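Skolside 7 – whole-body control and planning software for humanoids, reviewed after a season of housework

Review by Joanne Sugden
5 September 2018

I should say up front that I came to Skolside with a bit of a grudge. We had been perfectly happy (well, fairly happy) with the Govetti stack, which I'd spent two winters learning, and when the license ran out and the choice was to renew or to try something new, I voted to renew. I lost. So everything kind I have to say below was dragged out of me slowly, over a lot of coffee.

Our work is clothes care: steaming, hanging, folding, the small chores of a bedroom. It sounds gentle and it is murder on a planner. Cloth moves when you look at it, mattresses give, and a steamer is a lopsided tool with a cord that wants to be everywhere. Skolside handles the tool side better than anything I've used. You give it a rough model of what's in the hand, mark the end that does the work, and mark the parts to keep away from things. From then on the planner thinks about the steamer head instead of the fingertips. There's a separate setting for how close the head may come to fabric, and you can change it while the arm is moving, which I use all day long.
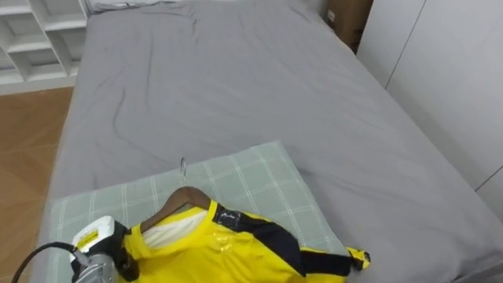
Jade Hebden disagrees with me on the clearance setting, and wrote back on my draft that it's fine for flat panels but useless near a collar, where she'd much sooner have real contact sensing and let the arm feel its way in. She also thinks I'm too easy on the editor.

She may be right about collars. I've taken to drawing a little keep-out zone by hand around the hanger hook and leaving it there, and for me that's been enough.

Now, balance. The whole-body controller is what you're paying for, and it's lovely. Ask for a long reach over a bed and it shares the work out between hips, knees and shoulders without any of the stiff, one-joint-at-a-time look I'd grown used to. The footstep planner takes raised surfaces as plain boxes that you type in or drag out in the viewer, and you can tell it which edges to stay back from. You can also pin one foot and let it sort out the other, a feature I ignored for weeks and now wouldn't give up.
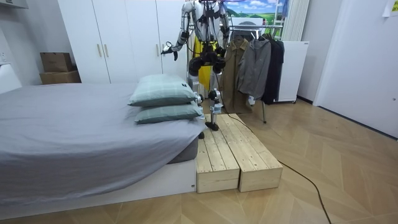

The tuning page is where I'd send a new user first. Every gain has a plain sentence next to it saying what gets worse if you turn it up, and whoever wrote those sentences deserves a raise. The controller runs at 400 Hz out of the box and I've left it there. The log viewer keeps the last 256 plans, so when an arm takes some odd path on its way to a sleeve you can scroll back, find the moment it changed its mind, and see which cost term won. With Govetti I used to do this by printing things to a terminal and squinting!

Perception is the weaker half. The cloth module is called Horrocks and it's sold as an add-on. It finds the outline of a garment nicely when there's good contrast with whatever is under it, but it gets muddled by checks and plaids, and it has no real idea of what a lining is. I ended up feeding it a hand-drawn mask more often than I'd like to admit. 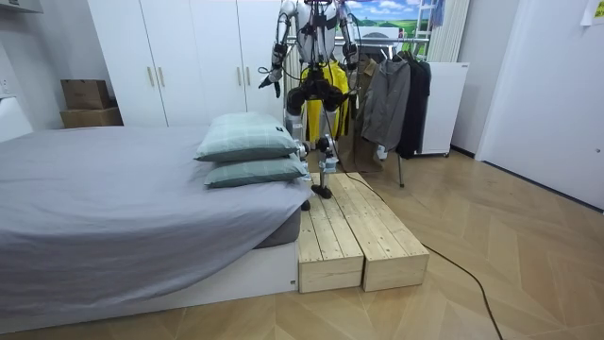 Joanne Sugden | Filed under Control software | 7 min read

Setup, support and the things that bug me

Installation took me an afternoon, most of it spent on the network bridge. The guide assumes you already know which machine owns the clock, and if you get that wrong everything starts up cheerfully and then the arm lags behind its own plan. Please, somebody, put that on the first page. Once I'd fixed it I had no further trouble, and updates since then have gone in without breaking my saved tasks.

The task editor is pleasant for short jobs and a slog for long ones. You can nest steps but you can't fold them away, so a full steam-and-hang routine scrolls on forever.

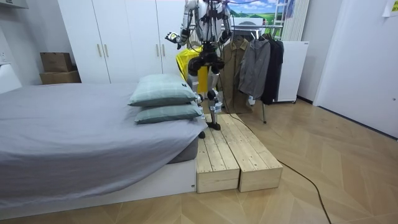 I'd also like an undo that goes back further than the last change, and a way to copy a retreat pose from one task to another without opening both files in a text editor. Support answered both requests kindly and promised neither. They did send me a small script for mirroring left-arm tasks to the right arm, and it worked on everything except wrist limits, which I had to fix by hand.

We also had Skukstead on trial for comparison. Its simulator is prettier and its cloth is far more believable, but the controller felt nervous to me whenever the feet were at different heights, and I never quite trusted it.

So we're keeping Skolside, and I've stopped grumbling about it in meetings. Buy the base package, try Horrocks on your own fabrics before you pay for it, and set aside a quiet morning for the clock business.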